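Roreck Two-Arm Tabletop Helper, reviewed: can it put the bowls away?
Posted 06/12/2018

I have been reviewing kitchen gear long enough to have opinions about garlic presses, so when a chance came up to spend a stretch of days with a pair of robot arms in Noltirstead, I said yes before asking what I'd be allowed to do with them. Mostly bowls, as it happens. The Roreck is sold as a bench system for light chores: sorting, stacking, handing things along, clearing a surface. The brochure has a picture of a family laughing at a salad. There is no family in the box.

The asking price for the full kit, two arms, two grippers, the controller and the software license, was $3,137 when I wrote this. That buys a lot of dishwasher. It would also buy me 63 of the dish rack I use now, and I mention this only because I did the math on the drive home.

Setup took most of an afternoon. The arms clamp on at either side of the work area and you spend a long time telling the software where the table is, which feels insulting to everybody, the table included. The manual is translated from something and then, I think, translated back. Page 12 tells you to "calm the wrist before use." I calmed both wrists. The cables have a mind of their own and want to be routed well clear of anything that bends.

The test I cared about was stacking. You have bowls out on a table, you want them in one pile, and you want to be in another room while it happens. My kids can do this, though they won't.
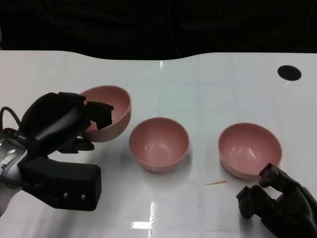 Left gripper with a bowl tipped up on its side, right gripper open by the last one in the row.

The grip is the good news. Two fingers pinch the wall of the bowl, one inside and one out, much the way you'd pick up a bowl if you had a phone in your other hand. There's a force setting with 7 levels. I stayed near the bottom of the range and broke nothing, and I came to trust it with everyday dishes. I did not offer it my grandmother's.

The less good news is the time it takes. The arm drifts over, stops, considers, drops a little, considers some more, and closes its fingers. Then comes the lift, and a slow turn to get the bowl level before it goes anywhere near another bowl. A full stack on its best run took nearly 12 minutes. I can do it in the time it takes to say so. If you have ever watched somebody parallel park while their in-laws stood on the sidewalk, you know the pace and you know the feeling in your shoulders.

It also wants its bowls spaced out nicely before it starts. Put them in a tidy row with some room between and it's happy. Shove them together the way they land after supper and the fingers can't find a way in, so the arm backs off and waits for a grown-up. So now you're arranging the dishes for the machine that was going to arrange the dishes.
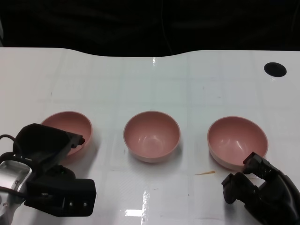

Shiny surfaces were my other worry. The sales notes say glare is handled, and I'd call that half right. Under strong overhead light I had a few runs where an arm reached for a spot slightly beside the rim, closed on air, and carried the air very carefully across the table. Dimming the lights helped. So did going back through the table setup, which I had hoped never to see again.

I tried the same job on the Leitner pair back in February. The Leitner is faster and a good deal rougher, and it has a habit of setting a bowl down from slightly too high. The Hudier, which costs less than either, has one arm and stacks by nudging things against a bumper. I'd take the Roreck over both for anything that can chip. For anything that can't, I'd take my own hands, which came included.

What about wiping up? There's a sponge attachment, sold separately, and I didn't get to use it. As it comes, the Roreck moves dishes and has no interest in crumbs. It will work next to a smear all day long without taking it personally.

Should you buy one? If you run a small shop and need the same part moved from here to there, over and over, at a speed that doesn't matter, then yes, give it a look and budget a day for setup. For a kitchen, no, not this year. It does a real chore, gently, if you do the chore next to it first.

Pluses: soft touch, quiet motors, strong wrists once calm.
Minuses: slow, fussy about spacing, dislikes bright light, manual.
Score: 7 out of 12 (I don't like scales of ten).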